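Search reviews
Enter keyword
Go

Drumirar Freestanding Clothes Rail: Review
Reading time: 5 min

The Drumirar is a single-bar garment rail for rooms without a closet. It is sold flat, in one carton, with a hex key and a folded instruction sheet. Assembly took 10 minutes. The sheet does not say which way the feet face, and I had to reverse one of them after the bar was already in.

I have used it since May in a room that also holds a cabinet and a drawer unit, so floor area matters. It replaced a Ramow rail with a thinner bar, which bowed in the middle under winter coats.

Bar

Stainless steel, horizontal, no coating. Plastic hanger hooks slide along it with little drag. Wire hooks leave fine marks that come off with a damp cloth. I loaded it with shirts, then with shirts and trousers, and saw no sag I could measure with a straightedge. The end fittings hold by friction and a set screw. One set screw needed retightening after 2 weeks and has held since.

Stand

The legs splay outward, and that is the main thing to plan for. They project far enough to catch a vacuum head, and a drawer opening beside the rail has to clear them. Stability is good in exchange. A firm sideways pull on a hung garment moves the rail slightly and it settles back. On tile with wide grout lines, check each foot. Mine rocked until I shifted the rail by the width of a hand.

Hangers

None are supplied. I used ordinary plastic ones in mixed colors. Knit and polo shirts with a narrow neck are the slow case on any rail: the hanger goes in through the neck opening, each shoulder is seated in turn, and the hook has to stay clear of the collar. Working in front of the bar with the hanger already inside the shirt is quicker than trying to dress a hanger that is on the bar.

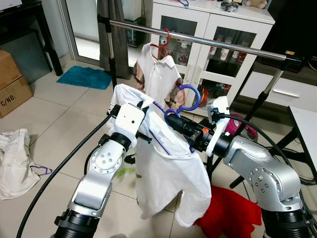
Philomena Aidoo: I have the same rail and would go from the hem on anything with a tight neck. Pushing the hanger down through the collar stretched two of mine. Also, my set screw came loose on the other end, so check both.

Her point about the hem is fair. I still use the neck for loose shirts and have switched to the hem for ribbed collars.

Jeans

Denim is the heaviest thing most people will put on a rail like this. Plain hangers without a crossbar are no use for it, and clip hangers are an additional purchase. I tried the Paracha clip type. The clips grip a waistband well at the side seams and poorly over a belt loop, where the extra layers hold the jaws apart. Hang by the waistband with the legs straight and shake the fabric out first, or the creases set. Folding on a table and storing flat remains faster for jeans, and leaves the bar for shirts.

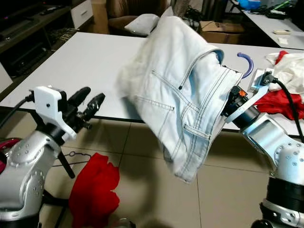
Light-wash jeans held at the waistband.

Against the Cernow

The Cernow double rail has a second bar and a shelf. It holds more and takes up more floor. Long garments on its upper bar touch the lower one. For shirts only, it is the better unit. For mixed clothing in a small room, I would keep the Drumirar.

Verdict

Good bar, adequate fittings, legs that need space. The instruction sheet should be redrawn. Score: 78 out of 100.

Recent reviews
Cernow Double Rail with Shelf
Paracha Clip Hangers
Ramow Folding Drying Rack
Fabric Shavers Compared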